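Two Arms, One Teddy Bear and a Lot of Patience
How a small group teaches a robot to tidy by throwing away part of its lessons

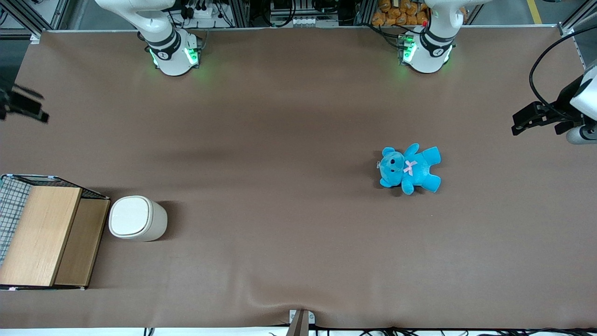

The trouble with good examples

When Máté Kun began to collect demonstrations for his tidying robot, he believed that more is always better. A person guides the two arms by hand controllers, the arms put a soft toy into a container or move a box to one side, and the computer records everything. By February his group had 4000 such recordings. The robot trained on them was polite, slow and often confused.

"It would reach for the bear and then stop above it," he remembers. "It stood there like a guest who does not know which fork to take."

The group is called Trukik and works on the second floor of a former printing house. Kun came there from industrial packaging, where every object is known before it arrives. Homes are different. A plush bear has no correct side, and it changes its shape each time it is gripped.

What the pauses were hiding

The answer came from his colleague Aiman Latuheru, who spent two weeks watching recordings at double speed. She noticed that the people at the controls also stopped above the toy. They were thinking: left arm or right arm? The robot could not see the thinking. It only learned that above a bear one should wait.

Her method, named Milter, looks for these moments of doubt. It compares each recording with others that begin from a similar arrangement of objects. Where one person waits and the others continue, the waiting part is cut out and the two ends are joined by a short, smooth motion. If the joint would be too rough, the whole recording is put aside. In the end 3920 recordings remained, and most of them had become shorter.

A test with 400 tries

To compare the two versions fairly, the group ran 400 tries, half with the old training and half with the new. Before each try the objects were put in a new arrangement from a printed list. The old version failed 44 times. The new one failed less than half as often, and it also finished sooner.

Latuheru is careful with this result. All tries were made on one table, with the same pair of arms, and the light in the room hardly changes. She also found a cost. Some pauses are useful, for example when a lid must settle before the gripper opens, and Milter removed a few of these too. The robot then let go too early. For now, the operators press a pedal to mark a pause they want to keep.

Next on the list are towels, which Kun calls "bears without bones." He has already bought a whole bag of them.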